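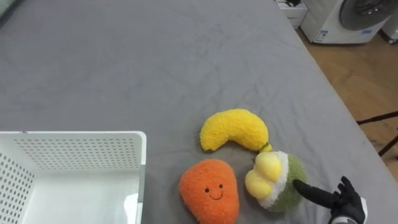

Figure 4a. Tidying task, head view: the hand at the round toy, basket at left.

I spent February with the Flasodow crew at Jurel, which rents out furnished family apartments, and I wanted to know what happens to a room attendant's day once a robot takes over the toys. The six attendants I shadowed all had opinions on that! Most liked having less to pick up, but they also told me the job had started to feel like minding someone else's work – stand by, watch, step in.
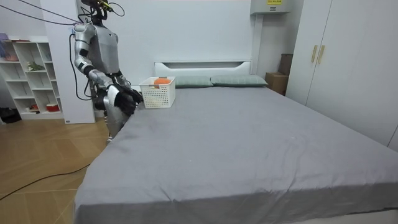 Figure 4b. Same task, room view: both hands beside the basket at the head of the bed.

My notes cover 437 tidying runs. In the early ones people hovered. Later they'd go do the bathroom and come back, and they began talking about "my half" and "its half" of the room (their words, and I've kept them as codes in the analysis). 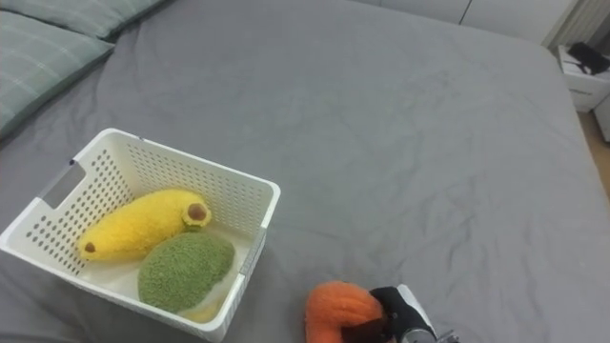
4.3 Who sets up the room?

Setting up was the part I hadn't planned to study. It isn't in the job description at Jurel, so it doesn't get counted in anyone's hours, and two attendants brought this up with me before I'd even asked.

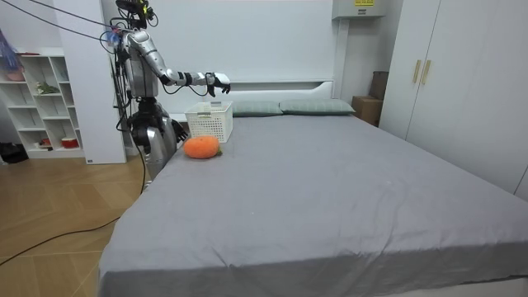 Attendants' own habits shaped the setup more than the written steps did. One always wanted the basket up by the pillows, and Figure 4d has it near the headboard like that, with the plush carrot on the sheet in front of it. Another kept moving it toward the foot of the bed – easier on her back, she said. I coded both as placement work, and I come back to the question of pay for it in Section 5.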